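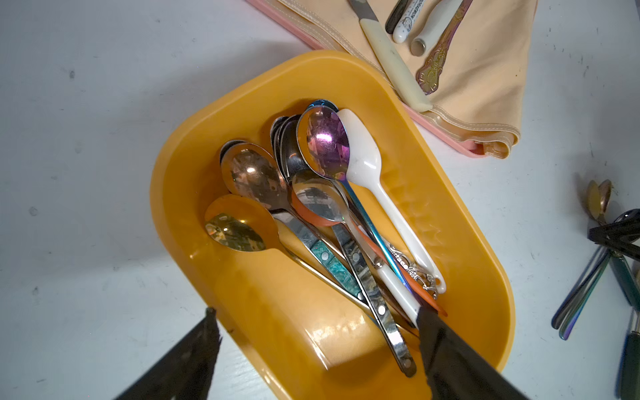

Should a town library lend out things other than books? It should, and it should pay for that out of the regular budget, the same way it pays for novels and newspapers.

I have lived in Fesport long enough to remember when the library had a stamp, a drawer of paper cards and a sign asking for quiet. It now has a back room with shelves of objects that anyone with a card can take home for two weeks. There are cake pans, a carpet cleaner, a telescope, folding tables, table settings for large parties, a sewing machine and a post hole digger. The catalog lists 400 items. Last year those items went out 2,766 times.

At the budget hearing in January, several people argued that the room should be closed or handed over to a private group. They made their case politely and some of it was sensible. I still think they are wrong.

The first argument was that a library is for reading. I understand the appeal of a clear purpose. But our library has lent records, tapes, framed prints and jigsaw puzzles for as long as I have had a card, and I don't recall anyone calling for the prints to be sent back. What a library does is buy one of something and let a lot of people use it. A book is well suited to that because most people read a given book once. A carpet cleaner is even better suited to it. Most households need one for an afternoon, twice a year, and the rest of the time it sits in a closet taking up the space where the coats should go.

I own a tile saw. I bought it to do one bathroom floor, and I have used it once since, for a neighbor. It has moved with me between houses. There are probably tile saws in half the garages on my street, all in good condition, and whoever does the next bathroom will go out and buy a new one because borrowing from a person you barely know is awkward. You have to ask. You have to wonder whether you kept it too long. If the blade chips, you have to have a conversation. A library takes care of all of that with a due date and a posted fee.

The second argument was that private companies already do this. That is partly true. Plandora rents tools and party supplies out of a lot by the highway, and it's a decent business. I have used it. But it rents what makes money to rent, by the day, with a deposit on a credit card, and the lot closes at noon on Saturday. It carries big tents and log splitters. It doesn't carry a cake pan shaped like a dinosaur or a blood pressure cuff. If you need service for 20 people at a family lunch, the smallest package is priced for a wedding. I see no sign that the library has taken its customers. The two places serve different needs, and a person planning a wedding will still end up at the lot.

Then there are the apps. A few years ago a lot of people here signed up for Flosto, where neighbors list things they are willing to lend for a small charge. I listed the tile saw. In 6 months I got one message, from a man who wanted to buy it. The trouble with Flosto was that everyone had to do a little unpaid work to make it run. You had to take the picture, answer the message, be home at the right hour and check the thing when it came back. People did that for a few weeks and then stopped. The listings stayed up, so for a long time you could browse a very full page of items that could not be borrowed.

That brings me to the part of the room's cost that I think the critics have right. Lending objects takes labor. A returned book goes on a cart. A returned box of forks and spoons has to be counted, washed and counted again, and if the set is short, someone has to call the borrower. A returned sewing machine has to be threaded and tested. The staff do this now on top of their other duties, and it shows. On my last visit the carpet cleaner was out of service for want of a filter, and the tag on it had been there long enough to fade.

My answer is to pay for the work. The room has been running on a grant, and the grant covered buying things and nothing else. This is a common mistake with public money. It is easy to get funds for a new object and very hard to get funds for the hours that keep it going. The same pattern gave us a playground with broken swings and a fountain that has been dry for as long as my kids can remember. If the town adds a part-time position to the regular budget, the room will work. If it doesn't, the shelves will slowly fill up with things that have a piece missing, people will stop coming, and at some later hearing the low numbers will be given as proof that the idea was bad.

I would also accept some limits. Not everything belongs on those shelves. I would drop the chainsaw – it goes out twice a year, and it worries the staff. I would drop most of the kitchen gadgets that do one job, such as the Fang can opener, which weighs more than a phone book and opens cans no better than the one in my drawer. I would keep anything bulky, anything used for one event, and anything a person might want to try before buying. I would raise the late fees on large items, because one folding table that comes back a week late can spoil somebody's graduation party.

Someone at the hearing said that people take better care of what they own. In my experience people take fair care of both. The library's tables are scratched, and so are mine. The difference is that mine were used three times last year and the library's were out nearly every weekend from May on. Scratches on a table that gets used don't bother me very much.

The vote on the budget is next month. I plan to speak for the part-time position, and I plan to ask that it be written in as a permanent line. I am also going to offer them the tile saw. It comes with the original manual and a spare blade, and it needs a new power cord, which I will put on before I bring it in.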